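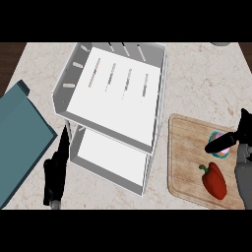 Print this page | E-mail this page
Search Enter keywords Go

Two-Arm Counter Cell: Monthly Inspection Checklist, With Comments

December
By Odette Delorme

Cell: Kiton, two arms, one counter
Inspected by: Kadir Oral
Checked by: Solange Aubert

Before power-up

1. Emergency stops, 3 buttons. PASS. All latch and release. The one by the door is stiff and should be looked at again next month.
2. Floor inside the marked line clear. PASS.
3. Arm base bolts, paint marks lined up. PASS on the left arm. On the right arm one mark had moved slightly. Bolt retorqued and marked again.
4. Cables and strain relief. COMMENT. Right arm cable rubs the counter edge when the wrist is turned all the way out. Sleeve added. Timothée Tanguy to reroute it.

Grippers

5. Fingers free of chips and cracks. PASS, both arms.
6. Finger screws tight. FAIL on left, one screw loose. Tightened with thread locker, rechecked after the warm-up run, now PASS.
7. Grip holds on power loss. PASS. Test piece stayed in the fingers on both arms. Keep hands out from under the gripper during this test.
8. Cycle count since last finger change. Left 1,200, right 162. Left fingers are due. Spare set is in the Bukano drawer.

Layout and reach

9. Shelf rack in its start position, both trays empty. PASS.
10. Left gripper clears the rack posts at slow speed. PASS, but close. Do not raise the speed on this approach until Kiran Chaturvedi has looked at the path.
11. Right gripper clears the cutting board rim with a small item held. PASS.
12. Arms do not enter the middle of the counter together. PASS. Interlock tested from both sides -- the second arm waited each time.
13. Simulated layout matches the real counter. COMMENT. Board was a little off in the model after the last move. Measured again and file saved.

After the run

14. Fault log read and cleared. PASS. One entry, code 102, from the stop test in item 1.
15. Counter and fingers wiped down. PASS. Use the mild cleaner only -- the strong one leaves the finger pads slick.
16. Arms parked, key out, key returned to the hook. PASS.

Open items: 1, 4, 8, 10. Solange has the list. The cell may run at reduced speed until the left fingers are changed.

Print this page | E-mail this page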